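4.3 Single-Block Push Trials

Read this section before collecting data for the Hemmin push model. It assumes the arm has been homed and the cameras calibrated as in 4.1 and 4.2.

The method learns how a block slides and turns when a finger touches its side. Each trial is one straight push. The planner never sees the block's weight or friction, only its pose before and after.

Setting up a trial

1. Check that the wooden board sits flat on the table. Tighten the front bolts by hand, then a quarter turn with the key.
2. Wipe the board with a dry cloth. Do not use cleaner.
3. Place one block on the board, left of center. Take everything else off.
4. Start the Zotano logger and wait for the pose readout to settle.
5. Jog the arm to the start pose, with the fingers low over the board and clear of the block.
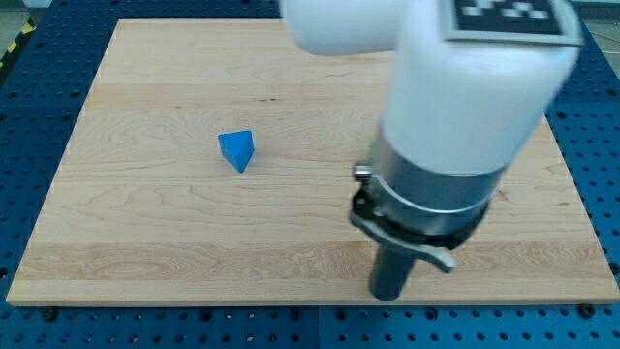
Figure 4-3. Arm and triangular block on the board, with open space between fingers and block.

6. Select "push" and enter a trial count. The default batch is 47.
7. Close the cell gate and press Run.

CAUTION: Keep hands off the table while the logger is active. The arm moves to its next start pose without a warning tone.

Note: The marker on the arm must stay clean and flat. If a corner lifts, replace the marker and repeat 4.2. Data taken with a lifted marker cannot be corrected later.

If the block leaves the board, the run pauses. Put the block back by hand, press Resume, and let the logger drop that trial — do not delete it yourself, or the trial numbers will no longer match the force file.

What to expect

The model in the August release was trained on 3,000 pushes collected by Ye-rin Um and Velimir Kneževič. Triangular blocks gave larger rotation errors than square ones, mostly when contact fell near a corner. Adding 2 contact features to the input brought most of that error down. Position error changed very little.

Colin Naylor's comparison with the older Gadex model used the same start poses. To repeat it, load the saved pose list in step 5 and skip the random sampler. Settings for the sampler are in 4.4.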